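Mould behind headboard on an outside wall - is ventilation enough or does the wall need insulating?

Posted in Home & Building > Damp and Ventilation
Tagged: condensation, mould, external walls, bedrooms

Samran Boonyarit

We have a two-bedroom house in Trurnusen, rendered solid brick, no cavity. The spare room has two outside walls. The bed sits with its headboard against the colder of the two, which faces south and gets no sun from autumn onwards.

When I moved the bed in March to run a phone cable I found grey-black mould on the paint behind the headboard, in a patch that matched the shape of the headboard almost exactly. The wall beside it was clean. The skirting had a few spots but the carpet felt dry. I wiped it down with a bathroom mould cleaner and it was back within a few weeks, lighter than before.

What I have checked so far:

The gutter above that wall is clear and the downpipe is at the other corner.
There is no plumbing in the wall or above it.
Outside ground level is well below the floor and the render has no cracks I can find.
A Skodex hygrometer on the bedside table reads in the mid sixties overnight with the door shut, and drops into the fifties when the door is open and the hall heater is running.
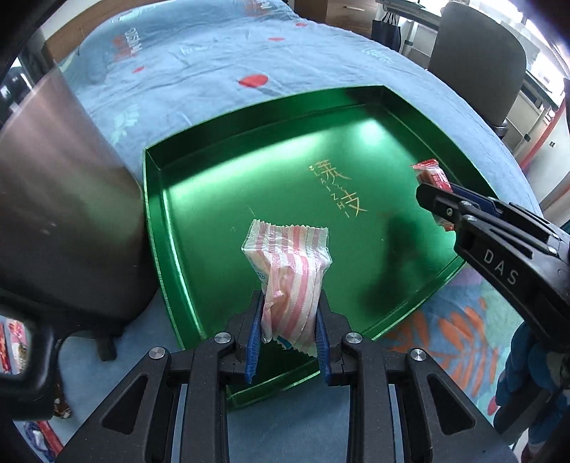
The room is used by my sister's kids when they stay, otherwise it is shut up and unheated. We dry some washing in the hall over winter as there is nowhere else under cover. There is one window, which opens, and a wall vent that a previous owner has painted over.

I have had one quote, for lining the inside face of the wall with insulated plasterboard, at $2075 including painting. The person who quoted did not take any readings. He also suggested a Rollance extractor as an extra and did not say where it would go.

I would like to know whether this is condensation or something coming through the brick, and whether the lining is worth doing before trying anything cheaper. Rental is not an issue, we own it.

Teodor Krajewska

The shape of the patch is the best evidence you have. Water coming through a solid wall does not know where the headboard is. If the brick were wet you would expect a stain that follows the leak, often with a tide mark or white salts, and it would carry on past the furniture. A patch that stops at the edge of the headboard is surface condensation until shown otherwise.

The mechanism is simple enough. Room air at, say, mid sixties relative humidity is fine in the middle of the room. The same air next to a wall several degrees colder has a much higher relative humidity, because the amount of water in it has not changed but the temperature has. Mould does not need visible water. It needs the surface to sit at a high humidity, commonly given as 80 per cent or more, for long enough. Your hygrometer on the bedside table is measuring the wrong air. Put it behind the headboard for a few nights, then back on the table for a few nights, and write down both. I expect the difference will surprise you.

The headboard makes it worse in two ways. It stops heated air reaching the wall, so that section runs colder than the rest, and it stops air movement, so moisture that settles there stays. Bedding piled against the wall does the same thing, as does a mattress on a solid base pushed hard up to it.
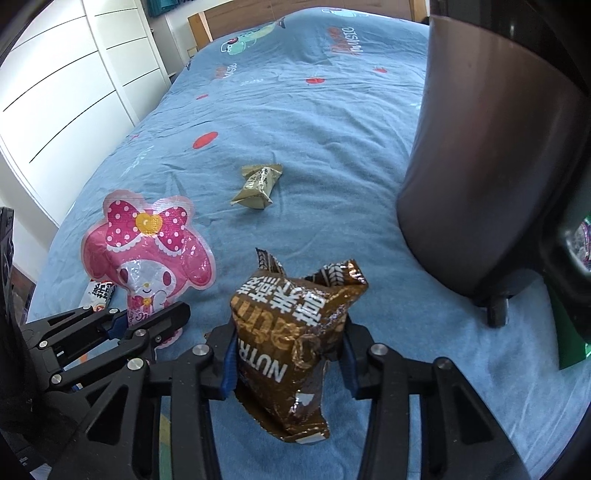
Blue cover on the bed, headboard at the far end.

In order of cost, I would do the following.

Pull the bed out so there is at least 5 cm clear behind the headboard. More is better. If the bed creeps back, screw a timber block to each rear leg at floor level. A headboard on legs with an open bottom is better than one that goes down to the carpet, as air can rise behind it.

Better still, put the bed on an inside wall, if the door and window allow it. This costs nothing and often ends the matter.

Unblock the painted vent. Score round the edge with a knife before you pull at it or you will take the plaster with it. Check that the outside grille is not also blocked - birds and render are the usual culprits. If the house has a gas heater with an open flue, do not touch the vents at all until a gasfitter has told you which ones the heater depends on.

Keep the washing out of the hall, or dry it in one room with the door shut and the window open. A load of spun washing gives up a couple of litres of water, and it will go looking for the coldest wall in the house. Leaving the spare room unheated while the hall is warm and damp is close to the ideal way of getting moisture onto that wall. Opening the door helped your reading because the heater was on. If you open the door with the heater off and the clothes horse full, I would expect the opposite.

Give the room a little background heat through winter. Low and constant works better on solid brick than an hour of high heat when visitors arrive. The air warms in minutes and the wall takes most of a day.

As for cleaning, wipe it, do not dry brush it, and wear a mask. Bleach-based cleaners take the colour out and may leave enough growth in the paint to restart, especially on matt paint. After cleaning let the wall dry completely before repainting. Paint over a live patch will peel.

On the quote: internal lining can work on solid brick but it is easy to do badly. The brick behind it becomes colder than it was, and if room air can get behind the board at the edges or through a power point, the condensation moves to where you can't see it. It also leaves cold strips where the lining stops, at the window reveal and at the return wall. Anyone proposing it should be able to tell you how the edges will be sealed and what happens at the floor and ceiling. If he took no readings and had no view on where a fan would go, I would not be giving him the job yet.

Do the free things, take readings through one winter, then decide.

hallway_dave

had the exact same thing at our old place. bought a dehumidifier from Hendricks, ran it in the room with the door closed and no mould since. emptying the tank is a pain but you can run a hose off the back of most of them. dont bother with those little tubs of crystals, they fill up and do nothing

Samran Boonyarit

Thanks both. Moved the hygrometer behind the headboard and it went to 81 overnight, against 66 on the table the night before. The bed won't go on the inside wall because of the wardrobe, but I have it out from the wall with blocks on the rear legs. The vent is open on the inside. The outside grille had been rendered over as well, so that is the next job. No gas in the house.

Teodor Krajewska

That fits condensation. One night each is not much of a comparison as the weather will have differed, so a second hygrometer would be worth the money. Put the two side by side for a day first and note the offset, as cheap ones can disagree by several per cent. When you cut the grille out, slope the bottom of the opening down towards the outside so that rain runs out, and fit insect mesh that you can get off again for cleaning.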